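梅雨が明けたとたんに、うちの台所のタイルが鳴るようになりました。

いや、ほんとに鳴るんです。冷蔵庫の前の一枚を踏むと「コッ」って。最初はスリッパの音だと思ってたんだけど、裸足でも鳴る。しかも日に日にいい音になっていく。深夜に水を飲みに行くと家じゅうに響いて、自分で自分にびっくりするという、なかなか情けない8月を過ごしています。

というわけで今回は床の話。前に「お風呂のドアのパッキンを替えた」という記事を書いたら意外と読んでもらえたので、調子に乗って家のことシリーズの続きです(笑)

引っ越してきたとき、床の柄タイルにひとめぼれしたんですよね。白地にくすんだ紺の唐草みたいな模様で、四枚合わせると真ん中に花が出てくるやつ。不動産屋さんには「冬は冷えますよ〜」と二回言われたのに、まったく耳に入ってなかった。で、冬、冷えました。そりゃもう冷えました。

浮いたタイルの直し方を調べると、だいたい二通りに分かれるみたいです。目地に細い穴をあけて下に接着剤を流し込む方法と、いったん剥がして貼り直す方法。動画だと注入のほうが断然かんたんそうに見えたので、そっちでいくことにしました。

使ったのはホームセンターのFlurnuraで買った注入用の接着剤、1本790円。隣に520円のもあって、10分くらい棚の前で悩みました。違いは乾く時間だけっぽかったんだけど、冷蔵庫の前を長いこと通行止めにするわけにはいかないでしょ。麦茶が飲めない。なので高いほう。

やったことを順番に書いておくと、まず鳴る範囲を調べます。ドライバーの柄で軽くコンコン叩いて、音が軽いところにマスキングテープを貼っていく。一枚だけだと思ってたら、鳴るタイルは3枚ありました。見なかったことにしたかった……。

それから目地に穴をあけて、掃除機で粉を吸って、接着剤をゆっくり入れる。ゆっくりって説明書に書いてあるのに、最初の一枚は勢いよく押しすぎて、隣の目地からにゅるっと出てきました。濡れ雑巾を用意しておいてよかった。二枚目からは加減がわかってきて、ちょっと楽しくなってくるから不思議。

最後に重しをのせて一晩。うちには重しになるものがなくて、お米と、Arkelの鋳物鍋(重すぎて年に一回しか使わない)に働いてもらいました。あの鍋、買って以来いちばん役に立ったかもしれない。

朝6時、おそるおそる踏んでみたら、2枚は無音。残りの一枚は「コッ」が「ト」くらいになりました。これ以上やると割りそうなので、今年はここまでにします。

で、床のことを調べだすと、タイルばっかり目に入るようになるんですよ。喫茶Lyimoの入口の六角形のタイルなんて何年も踏んでたのに、今回はじめてまじまじと見ました。目地がきれいなんだ、これが。ドラマを見ていても、主人公が泣いてる場面で後ろの洗面所の床を見てしまう。話が入ってこない。 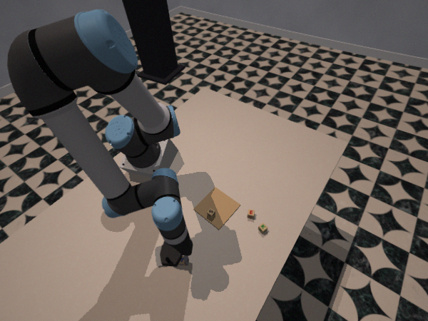 柄タイルの上にベージュの敷物。この組み合わせ、けっこう好き。

そうそう、敷物問題もあるんです。冬の冷え対策に何か敷きたい、でも柄は隠したくない。全面に敷いたらひとめぼれした意味がないし、小さいマットだと滑るし、模様の途中で切れるのも気になる。候補はいまのところベージュか薄いグレーの無地で、立つところだけカバーする作戦に傾いてます。濃い色も考えたけど、うちの床だとパンくずが目立ちそうで。わたしは朝が雑なので、そこは大事。

Hirkirhamっていう敷物のお店のサンプルが取り寄せできるらしいので、来月あたり頼んでみるつもりです。届いたら床に並べて、朝と夜の光で見比べてみようかな。昼間はよくても、台所の電球の下だと急に黄ばんで見える色ってありますよね。カーテンで一度やらかしてます。

あ、それと、目地に開けた穴を埋めるのに白い目地材を使ったら、そこだけ妙に新品っぽくなってしまいました。まわりの目地がどれだけくすんでいたかがバレた形です。重曹でこするといいと聞いたけど、柄のほうまで薄くなったりしないのかな? 試したことある人がいたら、コメントで教えてください!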